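Villalobos 40 Folding Table

Home > Tables > Folding and stacking > Villalobos 40

The Villalobos 40 is a folding work table with a white gloss top and a powder-coated steel underframe. It is supplied by Clistton for use in classrooms, training rooms, craft rooms and light assembly areas. The table is delivered fully built. The only parts to be fitted on site are the optional castors and the linking clips, both of which are sold separately.

Top

The top is a particle board core, faced on both sides and lipped on all four edges with a 2 mm strip. The underside has the same weight of facing as the upper side, which keeps the board flat when the humidity in a room changes. Corners are rounded. The gloss finish is the standard one; matt white and pale grey are made to order and carry a longer lead time.

The surface resists tea, coffee, washing-up liquid, most felt pens and PVA glue if wiped off before it has set. It does not resist acetone, paint stripper or a craft knife. A cutting mat should be used for any work with blades. Hot pans and glue guns should be placed on a stand.

Underframe

The legs are round steel tube, joined in pairs by a welded cross rail. Each pair folds flat against the underside and is held by a sprung catch. To fold, turn the table on its side, press the catch and swing the legs inwards. Both catches must click before the table is lifted or stacked. A catch that no longer clicks should be replaced, and the table should be kept out of use until this has been done.

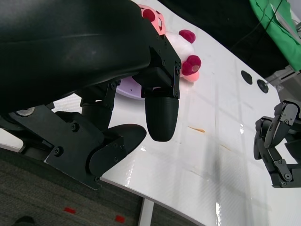 Levelling feet are fitted to all four legs and turn by hand. On an uneven floor, set the two feet at one end first, then adjust the other end until the top no longer rocks. The feet have a non-marking pad. On carpet they can be wound fully in.

Load

The rated load is 100 kg, spread evenly over the top, with the table standing level and both catches engaged. The rating does not apply to a load placed at one end or along one edge. The table is not a step or a seat. Heavy bench equipment such as a vice or a pillar drill should go on a fixed bench; see the Jostodix range.

Specification

Product code: VL-40
Height: 72 cm
Length: 140 cm
Depth: 70 cm
Thickness when folded: 57 mm
Weight: 24 kg
Rated load: 100 kg, evenly spread
Top finish: white gloss (standard)
Frame colour: white
Use: indoor only

Cleaning

Wipe with a damp cloth and mild soap, then dry with a soft cloth. Gloss surfaces show streaks more readily than matt ones, and a second wipe with clean water will remove most of them. Do not use scouring powder, wire wool or melamine sponge. These dull the finish and the damage cannot be polished out. Sticky tape residue can be lifted with white spirit on a cloth, applied sparingly and kept away from the edge strip.

Storage and moving

Folded tables may be stacked flat, top to top, with a sheet of felt or card between the gloss faces. Stacks should stand on a level floor and should not be leant against a wall. For regular moving we recommend the Pikevton trolley, which holds the tables upright on their long edge and passes through a standard single door. Two people should lift each table on and off the trolley.

Spare parts

Catch with spring, left or right: VL-C1
Levelling foot: VL-F2
Castor, braked: VL-W4
Linking clip, pair: VL-L1
Felt divider sheet: VL-S3

Tables made before the December change of catch use the older part, VL-C0, which is still held in stock. The two are not interchangeable. The older catch has a flat tab and the current one has a ring.

Customer comment

"We fold ours away every evening. The catches were stiff for the first month and have been fine since. I would order the felt sheets at the same time, as we scratched one top by stacking without them." Didier Vidal, evening class tutor

Ordering

Standard finish is normally dispatched from stock. Delivery is to the ground floor, inside the first door. Please check the corners of the top before signing, and write any damage on the delivery note. For made-to-order finishes, larger quantities or drawings of the frame, contact Ming-te Hsieh in the Clistton trade office, quoting the product code.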